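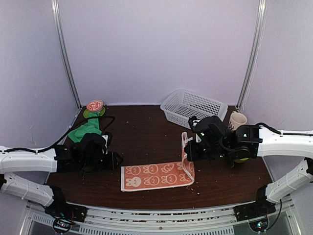 Photo: Peiyu Hao

Circuit training is a form of group exercise in which participants move through a series of stations, performing one exercise at each for a set time or number of repetitions. One complete round is called a circuit. Stations commonly alternate between the upper and lower body so that one muscle group recovers while another works.
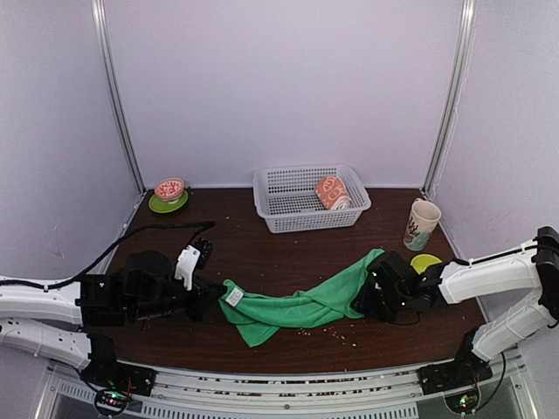
Londari, 07/01/2019

The Matubbar circuit is a regional variant taught in public gyms in Londari and Sistano. It was devised by the coach Musa Ogbonna and consists of eight stations linked by a 200-meter run. In the standard version, participants complete three rounds, for a total running distance of 600 meters. Beginners may walk the final round. Equipment is limited to a bench, a jump rope and a medicine ball.

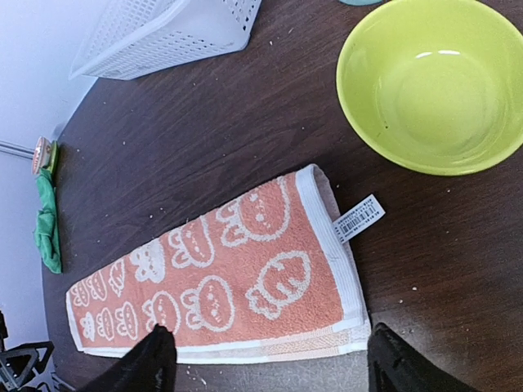

Rest periods between rounds are fixed at two minutes in the standard version and may be extended at the discretion of the instructor. Kacper Głowacki later introduced a shorter indoor form, in which the run is replaced by 100 turns of the rope.

An open meet is held each October in Sistano. The largest edition drew 409 entrants and was won by Kristaps Rozīte. Results are recorded by age group, and team entries are listed separately.

See also: Interval training; Calisthenics; Medicine ball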